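Guide Miltov — section 4 : préparer une série de démonstrations cubes et panier

Avant de lancer la collecte, je vous conseille de regarder à quoi ressemble mon poste. Nappe blanche, panier en osier, cubes de couleur — rien de compliqué, promis !

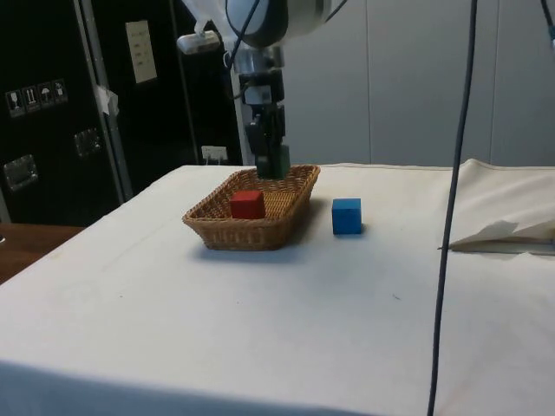
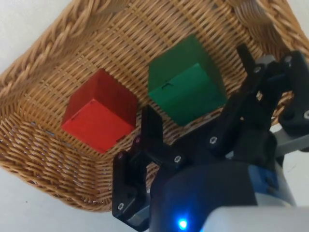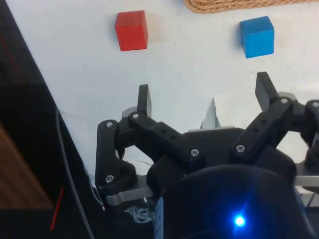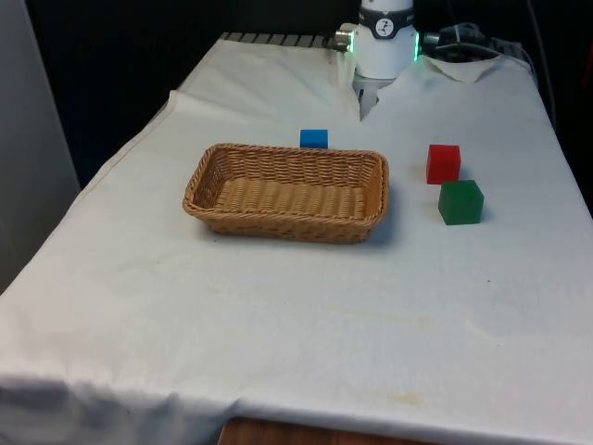
Des cubes de couleur et une pince sur chacune des quatre vues.

Combien de démonstrations faut-il enregistrer avant le premier entraînement ?
Comptez 48 démonstrations par consigne. Mon jeu complet en contient 1322, mais je suis arrivé là petit à petit, et la première politique tournait déjà bien avant.

1. Ouvrez Pakance et chargez le profil « panier ». Les deux flux, fixe et poignet, doivent s'afficher côte à côte.

2. Réglez la fréquence d'enregistrement à 25 images par seconde, pour les deux caméras (j'ai oublié la seconde une fois, toute une série à refaire).

3. Changez la position des cubes et du panier entre deux essais. Ne cherchez pas à faire joli, variez !

4. Saisissez la consigne en toutes lettres, puis démarrez.

Note : je coupe l'entraînement à 4000 pas. Au-delà, chez moi, la politique recopie les trajectoires au lieu de suivre le cube.

Attention : gardez l'arrêt d'urgence à portée de main, même en vitesse réduite.

L'export vers Wesberg est décrit à la section 5.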